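Materials & Finishes, wk 4: how light reads a surface
Notes, Liang section. Tuesday 1130
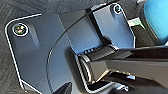

Specular vs diffuse. Smooth surface = light bounces one way, you get a highlight. Rough = scatters, looks flat. Most real stuff is a mix. Matte metal is the one people get wrong in renderings, they paint it plain gray and stop. Look at the dark plate: grainy face hardly does anything, but the rounded corner has a thin white line on it and that line gives you the whole shape against the carpet. Edge first, then face.

Textiles: low pile, the ribbing direction matters, shade it with the grain. More next wk.

Gloss scale is in the Ndlovu reading, ch 2. Skip the math.

HW: 2 pencil studies, same object, one matte one shiny. No blending stumps pls. Hand in to Amparo Sepúlveda, not my mailbox, its full.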